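Progress Report to the Vokinari Fund
Grant for the Adult Faith Program, Gelier Street Church
Submitted 19 Nov 2018 by Yvonne Yeoman
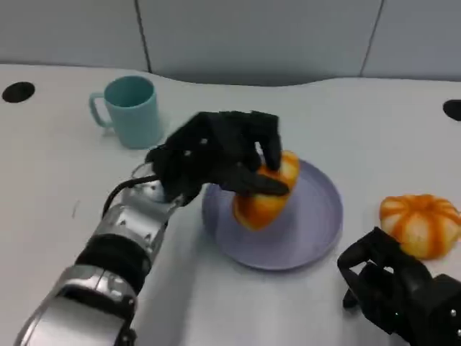 You asked us for a plain account of how the money is being used and whether anyone is growing spiritually as a result. I can give you the first with receipts. The second I will do my best with, bearing in mind that the form provides a box for it one inch high.

The Thursday-style evening we described in our application has become a morning. We asked people when they were free to study the Bible and they told us evenings, and then they didn't come in the evenings. Mornings have held up much better. Retired people come, and parents between drop-off and errands, and two night-shift nurses who say it is the only hour of the day when someone reads to them.

We are working through the Psalms, slowly. The plan you approved had us finishing the whole book by now. We are on Psalm 51. I would like to say we have lingered there out of devotion, and partly we have, but we also lost two full sessions to an argument over whether David was sorry or just caught. Nigel Hulme led those sessions and has asked me to record that he remained neutral. He did not. I thought they were the best two mornings we've had. A man who had not said a word since we started told the group he had been carrying something against his brother for years, and asked what a clean heart was supposed to feel like. We didn't have an answer ready. We prayed with him, and he has been back every time.

Now the spending. The study Bibles were ordered from Drumetti Books, 80 copies in the large-print edition. I was told large print was for the older members. Everybody wants large print. The total with shipping came to $1461, a little under what we had budgeted, and the difference went to coffee, as differences do. The invoice is attached. The coffee receipts are also attached, in an envelope I'd suggest opening over a trash can.

The home visits are behind. We promised a visit each month to every member who can't get to church, and we have managed it for 10 of them. The others have had phone calls and, in one case, a long letter that came back for lack of a stamp. The trouble is drivers. We have plenty of people willing to pray for the visits and fewer willing to drive across the river. Mrs. Rodrigues has taken on the east side by herself, carries communion in a lunch cooler, and refuses gas money. I have put it in her coat pocket twice and found it in the offering plate twice, so please read the mileage line with that in mind.

The prayer partner scheme is the part I would change. Matching people by neighborhood sounded sensible on paper. It put together two women who have not spoken since a dispute over a fence. They are now praying for each other, stiffly, by text message. I'm told patience is a fruit of the Spirit. We'll ask people to choose their own partners in the next round.

Under "measurable outcomes" I have entered attendance, because it can be measured. Under "obstacles" I wrote the furnace, the drivers, and my own habit of promising things in grant applications. Under "support needed from the funder" I have asked whether some of the unspent printing money could be moved to travel. If you say yes, the visits can catch up before spring. If the answer is no, we will carry on with the phone and buy stamps.

The group starts Psalm 52 next week, unless David comes up again.

Yvonne Yeoman
Program Lead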